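Practice rules for simulated pick tasks: how strict should we be?

saodah_s
Posted Friday, April 9, 2021

Hello everyone, and thanks for all the kind words on my last thread! I've been asked to write our group's house rules for arm tasks in simulation, and I'd love your opinions before I send them up. My draft so far:

Every task gets 100 runs before anyone quotes a success rate.
Failed runs stay in the log, even the silly ones.
The hover height above the object is written down with the task.
Lighting and object positions are saved with each run.

Saodah Sumampouw

drileck
Lovely list, Saodah, and I agree with nearly all of it. The hover height rule is the one I'd fight for. We lost most of last August to two people starting from different heights and comparing numbers as if they were the same task (I was one of the two, I'm sorry to say).

utier8
I'm going to be the grump. 100 runs is fine for a final number, but if you ask for it on every little change people will just stop testing. We do 8 while we're tinkering and the full set at the end.

saodah_s
Oh, that's fair, utier8, and not grumpy at all! My worry is that the 8 somehow ends up on a slide. Could we say that short sets never leave the group?

mandagi
I'd add a rule about the things you aren't picking up. Folks clear the table down to the one target, get a beautiful score, and then everything goes sideways once there's something delicate standing nearby. I always keep a couple of awkward neighbors in, thin legs and sticking-out fingers and so on, and I count a touch on any of them as a failure, even when the grasp itself is good.
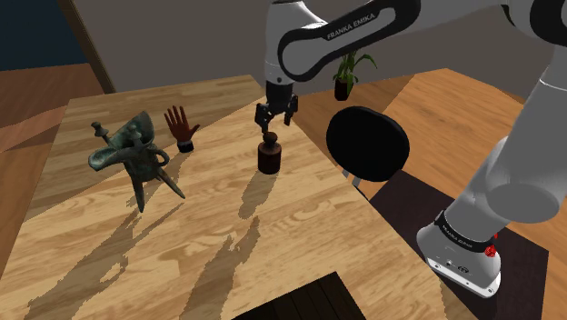 I know some people find that harsh. But if the arm brushes a neighbor on the way down, I want to hear it from the log and not from whoever owns the real shelf.

drileck
A light brush is a failure? We'd never pass anything, mandagi. I'd log it separately and let the reader decide.

nerlow
With drileck on this one. Two columns, grasp and contact.

saodah_s
Two columns it is, I think, though mandagi, I'll put your stricter version in as an option. New draft over the weekend, once the kids are in bed!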